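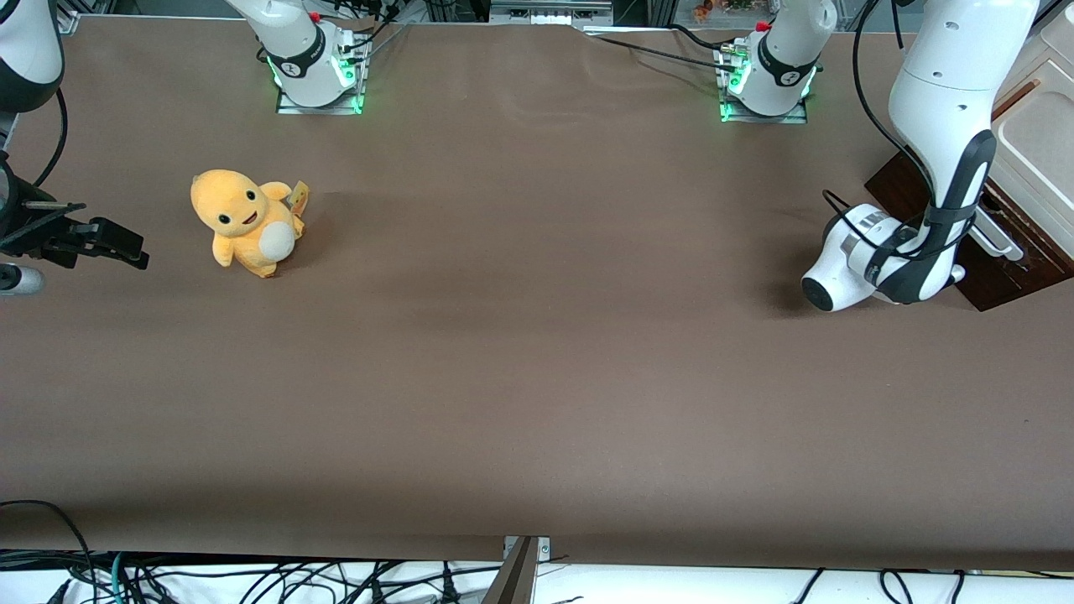
Yellow plush toy on brown paper.

How to line a worktable with brown paper

Applies to flat tables with square edges. Updated Wed 2 September.

A paper cover protects the surface from glue, ink and light scratches, and it can be replaced in a few minutes. It does not stop heat or standing liquid.

What you need

Kraft paper on a roll, wider than the table by at least 3 inches on each side
Low-tack masking tape
A long straightedge and a utility knife
A dry cloth

Preparing the table

Clear the top and wipe it down. Let it dry fully. Moisture under the paper causes ripples that do not flatten later. Scrape off old tape residue with a plastic card.

Unroll the paper the day before if you can. Paper from the core of a roll has a strong curl. Lay it curl side down and weight the corners overnight.

Laying the sheet

1. Set the roll at one short end and tape the leading edge to the underside of the table. Use one strip in the center first, then one at each corner.

2. Walk the roll to the other end. Keep the side overhang even as you go. A small error at the start becomes a large one on a long table.

3. Pull the sheet snug and tape the center of the far end. Do not stretch it hard - paper tightens in dry air and can tear at the tape.

4. Smooth from the middle outward with the cloth.

5. Fold the long sides under and tape every 12 inches.

Corners

Fold them the way you would wrap a box. Trim the extra layer inside the fold if the corner sits higher than the edge. Cut against the straightedge, away from the tabletop.

Choosing a side

Most kraft paper has a smooth side and a rough side. Rough side up takes pencil marks better. Smooth side up is easier to brush clean and sheds less fiber.

Replacing the cover

Change the sheet when it tears or when old cut lines start to catch a blade. Peel the tape back slowly at a low angle. If the used sheet is clean on one side, save it for packing.

Theophilus Agbeko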